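Section 4: Setting up the hearing loop and sound desk for Sunday worship

Applies to the Flollo desk as fitted at Pendstead Parish Church. Revised 9/20/26.

Read sections 2 and 3 first if you have not used the desk before. The steps below assume the main power in the vestry cupboard is already on and the green light on the Tuominen loop amplifier is showing.

4.1 Before you start

Allow half an hour before the service. The bell ringers come through the vestry at a quarter to, and it is easier to have the cupboard doors shut by then.

You will need:

The vestry key (the long one, not the safe key)
Two fresh batteries for each radio microphone
The Porkeo loop tester and its headphones, kept in the drawer under the desk
The order of service

4.2 Switching on

1. Check that the two main faders on the desk are fully down.
2. Switch on the desk at the rocker on the back panel. The display takes a short while to wake up.
3. Wait until the display reads READY.
4. Switch on the speaker amplifier. Always do this last.
5. Press SCENE, turn the dial to SUNDAY and press the dial in to load it.

Caution: switching on the speaker amplifier before the desk sends a loud thump through the nave speakers. It has damaged one of the pillar speakers in the past and a replacement is costly.

Note: the scene called CAROLS is for the January and Christmas services with the visiting choir. It turns the chancel microphones up a good deal and will whistle if used with a small congregation.

4.3 Microphones

6. Put fresh batteries in both radio microphones. Do not mix old and new.
7. Place the lectern microphone a hand's width below the top edge of the Bible stand, pointing at the reader's chin.
8. Bring up channel 1 (lectern) to the white line and ask someone to read a few verses from the lectern at normal speed.
9. Do the same for channel 2 (pulpit) and channel 3 (clergy radio).
10. Leave channel 4 (altar) down until the offertory hymn.

If a voice sounds boomy, press the LOW CUT button on that channel. If it sounds thin, check that LOW CUT has not been pressed by mistake - it is next to MUTE and easily caught with a sleeve.

Note: the pulpit is oak and dates from 1891. Do not fix anything to it with screws, tape or putty. The microphone stand has a felt foot and should stand free on the ledge.

4.4 The hearing loop

The loop covers the nave pews and the side aisle as far as the font. It does not cover the Lady Chapel or the back row by the north door. The blue signs mark the covered area and should be left where they are.

11. On the Tuominen amplifier, set INPUT to DESK.
12. Turn LOOP LEVEL to the mark at the top of the dial.
13. Plug the headphones into the Porkeo tester and stand in the centre aisle, level with the third pew.
14. Have someone speak at the lectern. The tester should show two green lights on normal speech and touch amber on the loudest words.
15. Walk slowly to the font and back. The sound should stay even. A slight drop beside the heating pipes is normal.
16. If the tester shows red, turn LOOP LEVEL down a little and repeat step 14.

Caution: the loop cable runs under the carpet edge on both sides of the aisle. Do not drive flower stand spikes or carpet tacks through it.

The organ is not fed to the loop. People using hearing aids hear it well enough through the air, and adding it drowns out the start of the spoken responses.

4.5 During the service

17. Mute channel 3 during hymns, then open it again in the last line.
18. Raise channel 4 at the offertory hymn and lower it after communion.
19. Keep one hand near the main faders during baptisms. The clergy radio can whistle near the font.

4.6 Switching off

20. Switch off the speaker amplifier first.
21. Pull the main faders down and switch off the desk.
22. Leave the loop amplifier on. It goes to standby by itself.
23. Take out the microphone batteries and put them in the tin marked USED.
24. Lock the cupboard and return the key to the hook behind the vestry door.

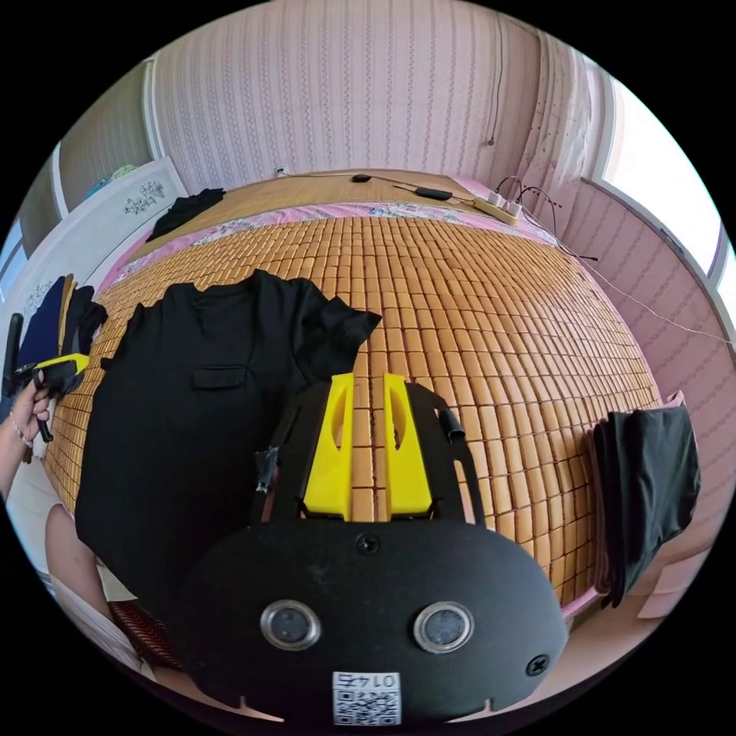

Can the hearing loop be used without switching on the nave speakers?

The loop amplifier takes its sound straight from the desk, so it will work with the speaker amplifier off. Follow steps 1 to 3 and step 5, set up the microphones as usual, then carry on from step 11.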